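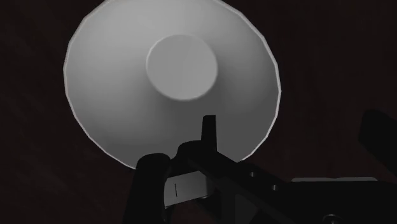
Wrist view in the sim, gripper over the big gray dish

Jul 2, 2022

What a day at the bench! I have to get it down before I go to bed or it will turn to mush by Monday. The wrist camera in the simulated cell is finally set up the way I've wanted it since we moved to Asov, and the real arm got its cleaning and its new cable clips as well, so both halves of the Radbridge cell had a turn.

Started on the sim side with coffee. The old view had the gripper way too low, just a bit of black at the bottom, and on the real arm the fingers fill a good part of what the camera sees. I'd been putting up with it. Then Parvathi sent me her numbers for the camera bracket last night (she measured the real one with calipers, bless her) and the mount in our model was off by 11 mm along the flange and tipped by 5 degrees. Eleven! All this time I'd been nudging the field of view to make up for it and wondering why the edges never matched.

So I threw out all my nudges, put the field of view back to what the lens sheet says, and moved the camera frame to where the bracket truly puts it. Reloaded, drove the arm over the dish, and there it was, fingers and linkage right up in front, the way the real one looks. I may have said "oh you beauty" out loud to a monitor.

The dish is the one I always use for this. It's big and pale and round with that flat disc in the middle, so if the lens settings are wrong you see it at once in the shape of the oval. I like that the rim catches a thin bright line against the dark table. You can lay a ruler on the screen between that line and the finger and get the same answer twice. The rim is still all little straight bits, which bugs me more than it should. Mawuli says the collision shape is separate and doesn't care, and he's right, but I want to re-export it with more segments anyway. Put it on the list.

Lighting is too dim still. The gripper is mostly a black shape with a couple of screws glinting, and the lower side of the dish goes off into shadow. I tried turning up the fill and it made the gray block in the linkage blow out to white, so I turned it back down. Maybe the black material is the problem and I should give it some roughness so it picks up a bit of light. Rhys did something like that for the Wimbridge cell, must ask him where he saved it.

One trap, in case I do this again in September when the second arm comes: the camera frame has to hang off the flange link and not off the gripper base. I had it on the gripper base for the first hour. Looks perfect until you swap the tool, and then the view slides off with it. Also the optical frame has Z forward and I typed the rotation in the wrong order (again) and got a lovely view of nothing at all. Wrote the right order on a sticky note and taped it under the screen. It's the second sticky note with the same thing on it. The first one fell behind the desk, I found it when I was looking for the tape.

After lunch, the real arm. Krishnamoorthy had left me the service sheet with his neat little ticks down to line six, and I did the rest. Powered down, lockout on, gripper off. Wiped the linkage with a dry cloth first and then with a bit of the Minhas cleaner on a swab for the pins. You would not believe the gray fluff that came out of the left side. It packs in behind the finger where the cloth can't reach and then the finger feels gritty by hand. I worked it open and shut until it ran smooth, one tiny drop of oil on each pin, wiped off whatever came out. Krishnamoorthy's rule is that if you can see the oil you used too much.

Bolts on the flange were all fine except one that turned a little under the driver. Torqued them in a cross pattern, put a fresh paint mark on each one so we can tell at a glance. I do love a paint mark.

Then the camera cable, which was the part I'd been dreading. It has been rubbing on the elbow at full reach and the sleeve was getting shiny there. Aivar came by on his way to the market with the soft clips he'd promised, stayed five minutes which turned into an hour, and we rerouted the whole run together. He held the cable while I jogged the arm in slow mode through the far corners, and we stopped wherever it went tight and gave it more loop. It ended up needing far more slack at the wrist than I would have left. He kept saying "more, more" like he was pouring gravy. We used the last of the clips on the upper arm and there's one spot near the shoulder held with a strap for now.

Put the gripper back on, powered up, homed, and ran the open and close routine for 200 cycles while I swept up. Not one fault! Last week it tripped twice in the same test. I don't want to crow too early, it could be the fluff or it could be the loose bolt, and I did both in one go so I'll never know which. Should have run it in between. Next time.

Then the fun bit, the two views next to each other, real on the left, sim on the right, same joint angles. I put a plate on the real table at the place where the dish sits in the sim and flipped back and forth. Finger tips line up to within a hair on the left. On the right there's still a small gap, and I think that's the real finger sitting slightly open at home and nothing to do with the camera at all. Parvathi thinks it's lens distortion. We have a bar of chocolate on it. I'll put the checkerboard up on Monday and take 30 poses, spread out properly this time, with plenty of tilt and some right out in the corners, and then we'll see who's buying.

Saved the new mount file with the date in the name and kept the old one in the folder next to it. Wrote the numbers in the cell book too, in pen, flange to camera, with a little sketch of which way Z goes.

To do:
Checkerboard, 30 poses, save the raw images this time
Re-export the dish with a smoother rim
Ask Rhys about the black material
Order more soft clips, get Aivar to say which size
Replace the strap at the shoulder
Initial lines seven to the end on Krishnamoorthy's sheet, I forgot

My hands smell of cleaner and I got home too late for the pool, and I'd go back in tomorrow if the building was open. Soup, then bed.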